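Filed under: Buyer Reviews > Warehouse & Light Industrial > Checklists

Site inspection checklist: Vudthorpe bin-picking service, trial cell
Date of visit: Wednesday, April 26, 2023
Status: not ready to sign. Re-check in December if they are still in business with us by then.

Vudthorpe wants us to rent a picking cell by the month. The brochure promises 4,000 picks a shift on "any mixed goods." I went through our usual list with that sentence in mind. P = pass, F = fail, Q = question sent to vendor.

1. Emergency stop within reach of operator: P
Tested twice. Stops the arm. Restart takes a key, as it should.

2. Guarding and floor marking: F
Tape on the floor is not guarding. The salesman said a light curtain is "standard on delivery." Then it should have been standard on the trial.

3. Risk assessment supplied in writing: F
We got a two-page summary with the Sovunia plant's name still in the header. I want one written for our building.

4. Arm speed near people: Q
Slow mode was on for the whole visit. No figure given for normal mode.

5. Pick count verified: F
Their log shows 3,731 picks for the best shift. That is under the brochure number, and the log does not separate good picks from drops. I asked for drops and was told the software "doesn't think of it that way."

6. Short run in front of us: Q
105 attempts, 86 good by my tally sheet. The operator wanted to leave out attempts where the item was "badly placed." Bad placement is what we would be paying them to deal with.

7. Range of goods: F
None of our cartons, none of our bagged parts. Vendor chose the items. Ask for a repeat with two totes pulled from our own shelves, not picked over by anyone first.

8. Gripper change: not checked
Listed as an extra on the quote under the name Pina. No price next to it.

9. Cable routing on arm: Q
Tied and wrapped, with a generous loop at the wrist. I would like to know how often it snags, and who pays for the downtime when it does. Add to the daily walk-round either way.

10. Bin fixing: Q
Clamped at the side. All right for a trial. I would not accept it for a rental that runs two shifts. Needs a proper locating fixture and a line in the contract saying who supplies it.

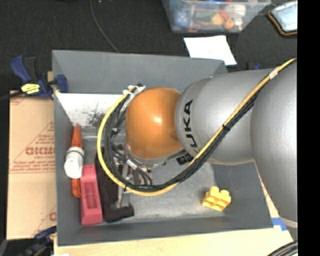
Items 7, 9 and 10. KUKA arm over the trial bin; cable loop at wrist, bar clamp on left side of bin.

11. Housekeeping around the cell: F
Clear loose sheets and spare storage away from the bin before the next visit. Cables near the table corner need a cover or a different route.

12. Training: Q
Half a day for operators, nothing at all for maintenance. The Song package adds a maintenance day but ties us to a longer term.

13. Exit terms: F
Sixty days' notice from us, ten from them. Strike or match.

General comment: the arm itself gives me no great worry. The service wrapped around it does. Do not pay the deposit until 2, 3, 5 and 13 are closed in writing.

Related items
- Conveyor rental: what the monthly fee leaves out
- Light curtain test sheet (printable)
- Pallet wrapper inspection, second visit
- Questions to ask before a paid trial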